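Search this site Enter keywords Go

Winter coat collection opens at Kilen

Print this page | E-mail to a friend

Households in Kilen are being asked to sort out their winter coats before the end of July. The Rizk clothing bank wants 1000 for the autumn and has room to store them flat.
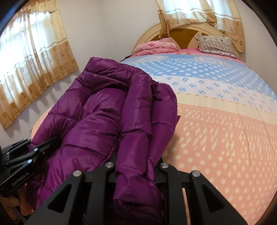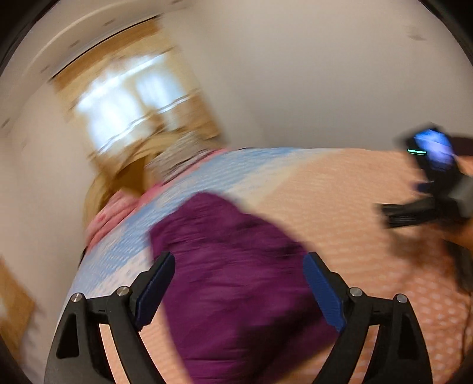
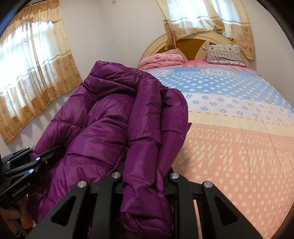 Purple jacket on a bed.

Coats should be clean, with pockets emptied and zips done up. Quilted ones are best folded lengthways with the sleeves tucked in, said organiser Freya Holroyd. "Please don't use vacuum bags. The padding goes flat and we spend ages shaking it out."

Children's sizes up to age 14 are short this year. Bags can be left at the side door from 10 in the morning, no more than five per household.

Contact us | Copyright Rizk | Back to top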